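Robots and Everyday Chores, Week 4 handout
Agata Sala, January 2024

Welcome back! Last week we watched the Pridura clip of a robot folding towels, and half of you came up afterwards to ask when you can buy one. So this week is my long answer, and the short version is "some chores, some days, with somebody standing by."

First, a quick recap. A chore has a seeing part, a reaching part and a holding part, and people lump them together because we do all of it at once without thinking. When I pick a sock up off the floor I don't plan my wrist. A machine has to, and it has to do it while its own arm blocks the view and throws shadows all over the table it's trying to look at. I love this problem, by the way, so stop me if I go on too long (Lowri usually does).

Two fingers pressed together are a very plain tool. They pinch. For a block or a cup handle, pinching gets you a long way! For a bedsheet, not so much.
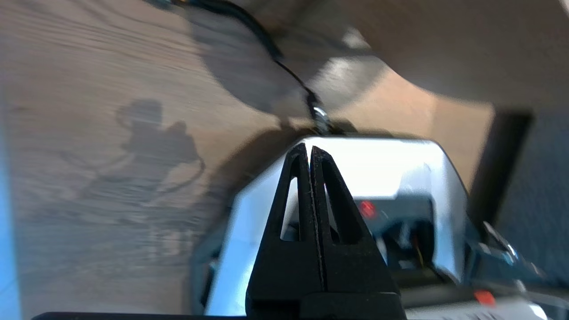
Why the floor is harder than the table

My old job at Albers was on the shop floor, where parts came down the line facing the same way all day long. We had one arm that did 200 picks an hour and I was very proud of it. Then we asked it to tidy a bench, and it managed 3 things before lunch.

Homes are all bench. Think about the corner by a desk: a power brick lying on the floor, a coiled cable, a drawer somebody left open, the legs of a stool. You or I would shut the drawer and scoop up the cable with the other hand. For a robot every one of those is its own little project, and cords are the worst of the lot, because they change shape the second you touch them and the far end may be plugged into something you care about.

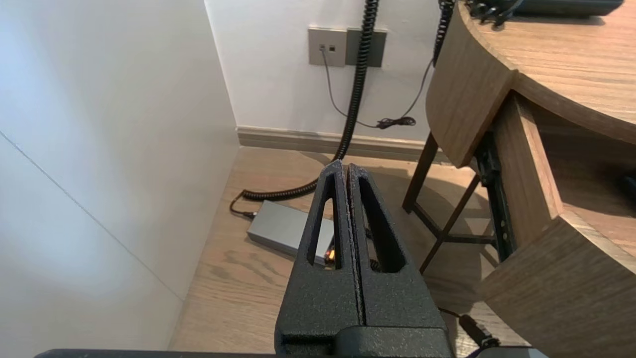 Closing a drawer is the friendlier job. It slides one way, it stops when it's shut, and a push is enough, so you can be pretty sloppy and still get it right. Coiling a cable wants two hands and a good feel for tension, and I'd put that one years behind.

The Tirnulano reading has a table of 140 household tasks sorted by difficulty. I disagree with plenty of it (dusting is NOT easy, have they seen my shelves?), but it's a good place to start an argument.

For next time

Read the Tirnulano chapter, skipping the math box if you like.

Pick one chore you did this week and write down every grip you used, one line for each.

Lowri Humphreys is taking the February session on grasping soft things. Bring a T-shirt you don't mind getting stretched.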